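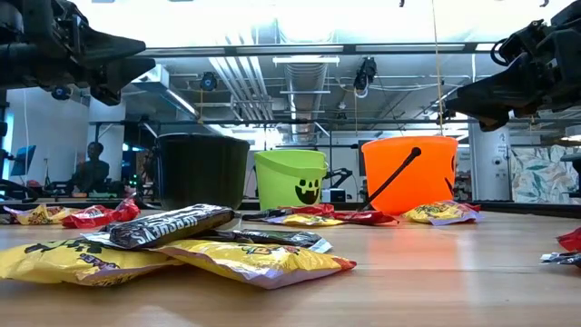
The first thing I do when I get to work is say good morning to Tinley. Tinley is a robot with two grippers, and she's not very good at saying it back.

My job is to keep her healthy. I'm kind of like a school nurse, except my patient has bolts! My boss, Abundio Beltrán, taught me how, and he made me practice every step until I could do it without peeking at my notes.

A gripper is a robot's hand. Yours has five fingers and a squishy palm. Tinley's are black and hard, and they hang from a metal bar over a table. This month her job is sorting candy into Halloween buckets (yes, I know, best job ever). Candy bags are tricky, though. They're slippery, they crinkle, and they flop over each other in heaps. If a finger is even a little bit crooked, the bag slides right out.

So every morning I start with the power off. Always! I even hang my own little tag on the switch so that no one flips it on while my hands are in there. Then I wipe each finger with a soft cloth. Dust makes fingers slippery — try picking up a coin with flour on your hands and you'll see what I mean.

Next I check the bolts. Robots shake a tiny bit every time they move, and all that shaking can slowly unscrew things. I give each bolt a gentle nudge with my wrench. If it turns, I tighten it.

After that come the cables. They carry power and messages, a bit like the nerves in your arm. They need some extra slack to bend, so I look for a nice loose loop and run my thumb along it, feeling for nicks.

Now I can take my tag off and turn Tinley on. She opens and closes each gripper 100 times while I watch and listen. A good gripper hums. A grumpy one clicks, and once I had to swap out a worn part at 7 in the morning, before I'd even had breakfast.

Last of all, she gets a practice bag. If she picks it up and drops it in the bucket I asked for, I write "OK" in my notebook and she can start work.

And no, I don't get to eat the practice bag. I asked.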